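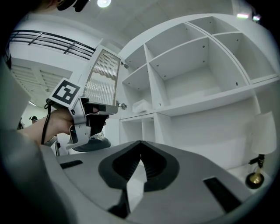

Brekgate Home Help > Storage and shelving

What to keep in a white cube unit that has one door and the rest open?

Posted by Charito Navarro
2023-02-15
11 replies hidden by your filter settings

We moved into a rental in September and the place came with a big white shelving unit in the front room. The top part has six open compartments, two rows of three. Under that there's an open cubby at the bottom left, and there's a hinged white door on the left-hand side. The inside walls are dotted with small dark screw holes. I asked the agent whether there were more shelves to go with it and she said what you see is what you get.

I've put off filling it for months. Most of our things are still in boxes in the hall and I'd like to get it done before my sister comes to stay. What needs a home is this:

– table linen and tea towels, folded
– board games, too many
– my husband's records, 78 of them by his count
– paperwork, which is mostly school letters and tax
– a sewing box and fabric
– a few nice bowls that were my mum's

There is also a table lamp with a white shade and a thin black stem that I'd like to keep close by, because the room has only the one ceiling light and I read at that end in the evening.

My questions are really these. Do the heavy things have to go at the bottom, even if that means the records are down where the toddler can reach them? Are the screw holes any use to me, or should I fill them? And should I leave the open compartments open or buy baskets for all of them? I priced baskets at the weekend and was not happy. I don't own the unit so nothing permanent, please. I have a drill but would prefer not to use it on somebody else's furniture.

I did try to sort this out with a drawing on graph paper and ended up with the board games in three different places. My husband's view is that it should all be records.

Share (2) Comments (3)

Noel Tolentino

Heavy things go low. Records weigh a lot more than people expect and a full run of them will bow a shelf if it isn't well supported. The other reason is tipping. Before you put anything in it, find out whether the unit is fixed to the wall. Push gently at the top corner and see if it moves. If it moves at all and you have a toddler in the house, ask the agent in writing for it to be anchored. They may well do it at their cost, and if they won't, ask for permission to do it yourself and keep the email. I would sort this out before anything else on your list.

For the records, measure the compartment first. A 12 inch sleeve needs 13 inches of clear height to be comfortable, a bit less if you don't mind scraping your knuckles. If the bottom cubby is tall enough, use that and stand them upright. Don't stack them flat and don't let them lean, or the ones on the end will warp. If they don't fill the width, put a brick wrapped in a tea towel at the open end to hold them up. It costs nothing and it doesn't slide.

Now the holes. Some of them may be meant for shelf pins and some may just be left over from an old fitting. You can tell by looking across from one side of a compartment to the other. If there's a matching hole at the same height on the facing wall, and the same again further back, you can add a shelf. Take a small drill bit out of your set (don't put it in the drill) and use the plain end as a gauge. 5 mm is the usual size for pins. Buy a packet that fits, then have a board cut to the inside width less 2 mm or so. Nothing gets drilled, and when you move out you pull the pins and take the shelf with you.

If the holes don't match up, leave them alone. Don't fill them. Filler never dries quite the same white as the board and the agent will notice the patches long before they'd notice the holes.

On the door: check the hinges before you load anything behind it. Open it all the way, lift the handle edge slightly and feel for play. If it drops or wobbles, tighten the screws by hand. Most concealed hinges have one screw that moves the door sideways and another that moves it in and out. Turn each one a quarter turn at a time and close the door between turns. It took me most of an evening to do the doors in my own laundry but that was 719 small adjustments by someone who didn't know which screw did what.

I'd put the paperwork behind the door, in two upright magazine files. Letters look untidy however you stack them, and you don't want a toddler posting your tax assessment under the couch.

Share (6) Comments (4)

Charito Navarro
Thanks Noel. It does move a bit when I push it so I've emailed the agent. Will do the drill bit test tonight.

Noel Tolentino
Good. Leave it empty until you hear back if you can stand it.

vishwakarma_joinery_fan

I went through this with a similar unit, so here's what I'd do with the six at the top.

Don't buy six baskets. Buy two, and leave the other four open. Put the sewing in one and the small bits of games in the other. The big flat board game boxes can go on their sides like books, with a strap or a wide rubber band around each so the lid doesn't come off. You lose a bit of the look but you can read the names and get one out without lifting five others.

Linen is fine in the open. Fold it to the depth of the compartment so that only the fold faces out, and keep the piles low. If you fold everything in thirds lengthways and then in half and half again it will stay put. White and cream cloths more or less vanish against a white unit, so if you want it to look calm, put the pale ones in the open and the checked tea towels in a drawer in the kitchen, where you need them anyway.

Your mum's bowls should go in the top row. One compartment, two or three bowls, and leave some air around them. A bit of museum gel under each one if there's any traffic in the room.

I'd keep the lamp beside the unit on its own surface. People put lamps inside compartments and the shade ends up too close to the board above. Run the cord down behind and tape it to the back leg of whatever the lamp is sitting on, particularly with a little one about. An LED bulb will run cooler than an old style one too. Go for a warm white, because a cool one next to all that white board makes the room feel like a dentist's.

The other thing is to leave one compartment empty for now. You will find a box in the hall you'd forgotten.

Share (3) Comments (1)

Charito Navarro
Two baskets I can afford! The forgotten box turned out to be extension leads.

Hellgate_Pete

Just get rid of it and put up proper brackets. Those units are all rubbish. We had one for a year and it sagged.

Share (0) Comments (2)

Noel Tolentino
She's renting, Pete. It isn't hers to get rid of.

Hellgate_Pete
Fair enough, missed that. In that case put the records somewhere else. A timber crate on the floor will do it and you can move it when you vacuum.

Brekgate uses cookies to remember your settings and to show how many people have read a page. By continuing to browse you accept our cookie notice.

Get the Jolamura newsletter: home and garden tips from our members, once a month. Unsubscribe at any time.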